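Choosing a Hand: Inside Clendine's Gripper Trials

The request that reached the automation laboratory at Clendine last spring was short. Etora, a supplier of chilled drinks to hospitals and office buildings, wished to know which of three grippers should be fitted to the arms in its new packing cells. The company asked for a recommendation by July and supplied the cans.

Lionel Rolland, who directs the laboratory, accepted the work on one condition. All three grippers would be tested on the same arm, with the same controller and the same wrist camera, and the results would be published to all three makers. "A gripper is usually sold with a film of its best day," Mr. Rolland said. "We wanted to see an ordinary Thursday."

The candidates differ in design more than in price. The Undell is a two-finger parallel gripper with rigid black fingers. The Dudek uses soft, air-filled fingers that wrap around an object. The third, built in the laboratory's own workshop, lifts from above with a single suction cup. Each was given 200 picks on full, unopened cans, followed by a second series on cans taken directly from a refrigerator.

Beverage cans are a harder subject than they appear. The wall is thin, and although a sealed can is firm, too much force will leave a dent that a customer will notice. Too little force and the can turns in the grip as the arm accelerates. The lid presents difficulties of its own. The pull tab interrupts the only flat surface, and its direction differs from one can to the next.

The rigid fingers were tested first. Kasun Gazi, who programmed the trials, set the closing force at 40 percent of the Undell's maximum after a day of adjustment. At that setting the gripper completed all but two of its 200 picks at room temperature. Both failures occurred when a finger came down on the rim of a neighboring can. 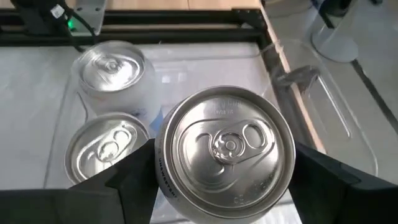 A can of an unsweetened drink between the two fingers, seen from the wrist camera. Two more cans stand in the clear plastic tray.

Clearance between cans became the main subject of the second week. A rigid finger needs room to descend on each side of its target, and in a fully packed tray that room is limited. Mr. Gazi wrote a routine that examines the wrist image, looks for the widest gaps around a can, and turns the gripper to match before it descends. The routine added a little time to each cycle and removed the collisions almost entirely.

The soft fingers required no such care. They slid between cans and adjusted themselves to small errors in position, and they left no marks on any can in either series. Their weakness was speed. The fingers take longer to fill and empty than a motor takes to open and close, and a heavy can continued to sway for a moment after each move. Tin-yau Tam, the engineer responsible for measurement, recorded a pace of 54 cans per cycle block for the Dudek, against 90 for the Undell.

Suction was the fastest method on paper and the least dependable in practice. The cup could not seal across the pull tab, and moving it to one side left the can hanging at an angle. On chilled cans, moisture on the lid made matters worse. The workshop has since begun a larger cup with a hollow center, but it was not ready in time to be included.

The wrist camera received nearly as much attention as the grippers. Bright lids under overhead lamps produce strong reflections, and early versions of the software mistook these for edges. Henryk Bednarek, who maintains the vision system, lowered the exposure and trained the detector to look for the round outline of the lid and the rivet at its center. He also advised Etora to budget for lighting before spending more on cameras.

Etora's representative at the trials, Hubert Sowa, attended four of the sessions and asked that the cold series be repeated. The second run agreed with the first. Rigid fingers fitted with thin rubber pads held chilled cans as securely as warm ones, while bare fingers allowed several to slip downward during fast moves.

The laboratory's report recommends the Undell, with pads, for the main packing cells. It suggests the Dudek for a smaller station where mixed goods, including paper cups and fruit, are packed by the same arm. Etora has accepted the first recommendation and is still considering the second.

A further set of trials, on glass bottles, is planned for the same bench. Mr. Gazi has asked for a deeper tray.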